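Urneo update: fewer demonstrations, better grasps

Régis Lebrun's group at Atent has finished the first round of its Urneo study, which asks how many human demonstrations a two-handed policy needs before more data stops helping. The full set holds 3364 recordings made with hand-held grippers. Training on a filtered subset of around 200 per task gave nearly the same success rate - and cut training time to 40 hours. The Perrin task was the exception and still needed everything.
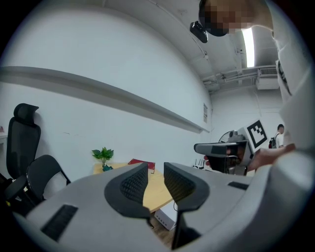 Filtering starts with the camera track of each tool. Recordings where the path jumps or drops out are removed first. The square black-and-white marker standing on top of the second gripper gives a check on the distance between the two hands, and any recording that drifts by more than 3 mm is thrown out too. Code will be shared in September.

Recent items
Holtholm test site reopens
Notes from the Perrin trials
Choosing finger pads for soft objects

We use cookies to count visits to this newsletter page. Accept | Settings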